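February, bench notes, equipment request for next year

Went through the Geken quote again this morning, this time with the terms page, which arrived as a separate file. Lead time on the gripper is 14 weeks from purchase order. The sales page says "in stock." I asked which one I should believe and was told both: the base unit is in stock and the fingers are made to order. So what's in stock is a gripper with nothing to grip with.

Fingers are $470 a set. The quote has one set on it. We wear through pads faster than anyone at Geken thinks we should, and there's no separate line for pads, so I have to assume that worn pads mean a new set. I wrote to ask. If the answer is yes, the fingers will cost us more than the gripper body well before the warranty runs out, and the request has to show that somewhere. Last year's request left out consumables completely and we paid for it out of the travel line.

**Sezer camera package**

Still don't see it. The demo at Iltville was clean, and I said so then, but look at what they ran it on: matte brown cartons, one size, black mat, their own lights on their own stands. Their lights are "recommended," meaning they aren't in the price. Take them away and we have a nicer camera under the same ceiling fixtures.

Questions sent to Sezer:

- Price with the lights in, as one line
- Does the software license renew every year or is it paid once
- Can we send them our own trays and our own boxes and get the raw results back, misses included
- Who does the setup, and is travel to Iltville extra

They answered the last one within the hour (yes, extra). Nothing on the other three.

I'm told the license "usually isn't an issue." I don't know what that means, and I'm not putting it in a budget.

**Furkham feeder**

The idea is that the feeder presents every box the same way up, at the same spacing, and then the gripper and camera we already have are good enough. I like the idea better than I like the feeder. It takes up most of the bench, it needs shop air, and the change parts are cut for one box size each. Our boxes are whatever the pharmacy shelf has that month. Furkham say their adjustable rails cover "a typical range." I asked for the range in inches. They sent a brochure.

Noise: we heard one running at the show and had to raise our voices. Not in this room, please.

If we did go this way, the floor plan has to change, and facilities wants to see any floor plan change before the request goes in. Add a month.

**What I'd put in the request as of today**

1. Geken gripper, plus spare fingers, written as two lines so that the second one can't quietly disappear.
2. A plain diffuse light and a hood for the cell. Shop-built if we can, bought if we can't.
3. Trays. We keep treating these as free. They aren't free, and the ones we have were picked for storage.
4. Nothing for Sezer until they run our boxes.
5. Nothing for Furkham.

I know the argument against this: if we don't ask for the camera this year, the money goes elsewhere and we never see it again. Maybe. That was also the argument for the label printer, and the label printer is under a cloth in the back.

The other argument is that a better camera fixes the missed grasps. I went back through the failure log to see if it would. The log is thin. Most entries say "miss" and nothing else, several say "glare?" with the question mark, and one says "see photo" with no photo attached. I can't turn that into a case for a camera, and I can't turn it into a case against one either. Before anyone quotes a percentage in the request I want two weeks of entries with a cause written down, even if the cause is "don't know." Same lights, same trays, no tidying up the boxes first.

Put a sheet by the cell at 4:16 p.m. for this. Columns are tray, box, what the arm did, what you think went wrong. Please use the last one. Pencil is fine.

**Payback**

The spreadsheet going around has the whole package paying for itself in 16 months. I opened the formula. It has the cell running every working hour with no one standing next to it, the finger sets at zero, and the Sezer license at zero. I put one set of fingers per quarter in and left everything else alone, and the answer moved enough that I wouldn't show the original to anyone who can read a spreadsheet. I haven't saved over it. My copy is next to it in the folder with "fingers" in the name. Somebody should check my arithmetic before we argue about it.

Also the spreadsheet counts "labor saved" for box sorting, which we don't currently do as a job. Hard to save that.

**Lights and trays first**

My case for spending small money first comes down to what we already do to ourselves at the bench. The cheap items on the list haven't been tried, and any new gripper or camera would inherit the same setup. Take the tray in today's run: clear plastic, shiny rim, sitting on a polished-looking wood top that throws a pale patch of its own right by the gripper. One end of the row of medicine boxes is half washed out, and the Zam-Buk box tips forward over the edge of the red and white one, so a finger going in for the red one has a neighbor to think about. A $470 set of fingers does nothing for that. An opaque tray with dividers might, and a cloth on the table costs less than the phone call to Geken. I'll price both and leave the numbers here before I touch the request form again.

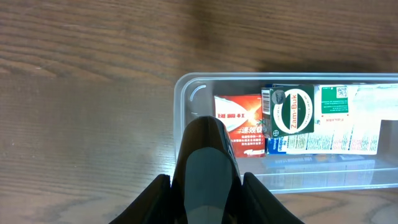
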